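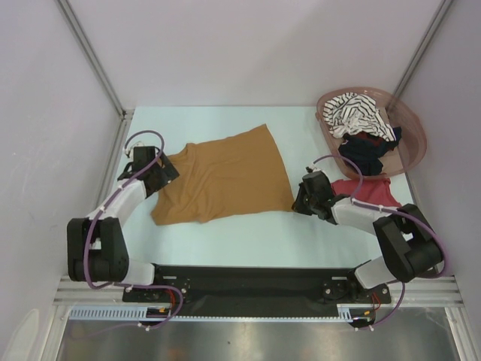
## 4. Working rules for garment handling

The rules in this section were drawn up for the two-arm cells at Flistonton and Todthorpe and have been in force at both sites since August. They sit below the general machine safety requirements that each site already follows. Those requirements deal with guarding, emergency stops and who may enter the cell, and we do not repeat them. What they leave open is how the work itself should be done and written down when the thing being handled is soft, changes shape and sheds.

### 4.1 Setting out the work

Each session starts from a written sheet which names the garments, the order in which they will be handled and the task for each. The garment being worked on goes in the middle of the table. Garments waiting their turn stay in or next to the basket, on the far side of the work from the operator. We first asked for all waiting garments to be fully inside the basket, but operators at Todthorpe found that this led to several being lifted at once, and the rule was relaxed. A waiting garment may now lie on the table provided that it does not touch the one in use.

Cables must be tied to the arm links and must keep enough slack for the full reach of the wrist. Before the first trial the operator moves each arm slowly to its furthest working position and watches the loop above the gripper. If the loop drags over the cloth at any point, it is retied and the check is done again. Ties are replaced when they are cut. They are not reused.

### 4.2 Condition of the fingers

Fingertips wear. The Juhl finger set used in both cells has a dark coating, and once this is chipped the rough edge can catch a loose knit. Loose fibres are a separate matter and build up more quickly. The rule asks for both tips to be looked at through the wrist camera before each session and again after every 16 grasps, with the two kinds of fault logged under separate headings (Figure 2).

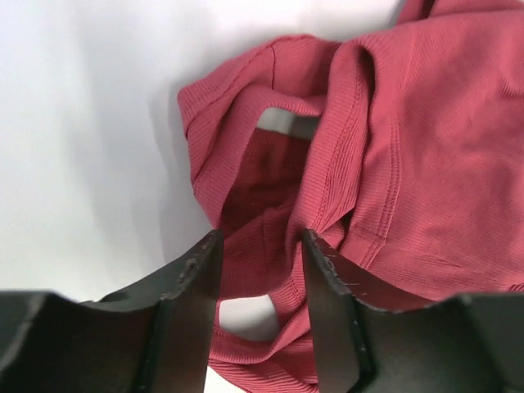 *Figure 2. Wrist camera view of a grasp on a ribbed knit garment. The tip of the left finger is scuffed; a few pale fibres cling to the upper edge of the right finger.*

A finger with marks of this sort may stay in use. It is taken off when a gloved fingertip drawn along the edge snags, or when the same finger has pulled a thread in two trials of one session. Lint is removed with a dry brush while the arm is powered down. Solvent wipes are not allowed — they softened the coating on one spare pair at Flistonton, and we have not tested another product.

### 4.3 What counts as a grasp

Earlier logs from the two sites could not be compared, as each had its own idea of success. Flistonton recorded a grasp when the fingers closed on cloth. Todthorpe recorded one only when the garment left the table. We now use three separate entries: contact, where either tip presses into the fabric; hold, where cloth stays between the tips after closing; and lift, where the held part clears the table. A trial may have the first without the second. Still pictures are accepted as evidence of contact only, and the other two must be judged from the full recording.

The part of the garment being held should be named where it can be told, for instance a shoulder corner on a T-shirt laid flat. On a bunched garment this is often not possible. An opening may be an armhole or a neckline, and annotators are told to write "opening" and leave it there. Guessing was the largest source of disagreement in the first round of labels.

### 4.4 Effect on the records

Between them the sites logged 759 trials under the new rules. Of these, 714 had a complete entry for all the required fields. Most of the incomplete records lacked the second fingertip check, usually at the end of a session when the operator had stopped part-way through a set of grasps. The Grirnden review panel asked whether that check could be made automatic. We tried a prompt on the operator's screen in 13 sessions and kept it, although operators can still dismiss it without looking at the tips.

The rules do not yet cover wet cloth, fastenings with metal parts or garments brought in from outside the sites. Until they do, work on any of these needs a separate written assessment, signed before the cell is switched on.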